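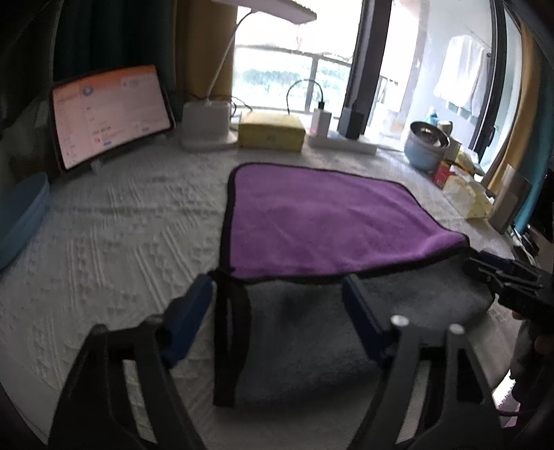
4 min read

Why does a two-sided cloth take longer to fold than a plain one? The two faces slide and grip differently, so the layers creep apart at the first fold and have to be squared up again.

3.2 Folding on a covered table

Figure 4. Two-sided cloth, purple face and dark grey underside, on a textured tablecloth.

Kwofie's Ayaaba study used bare tabletops. We kept the tablecloth on, as most homes do. The black edging was the main source of trouble – it is stiffer than either face and tends to curl at the corners. Folders were asked to flatten the edging first, then bring the far side over. Cloths weighed roughly 300 g each and were folded 7 times per sitting.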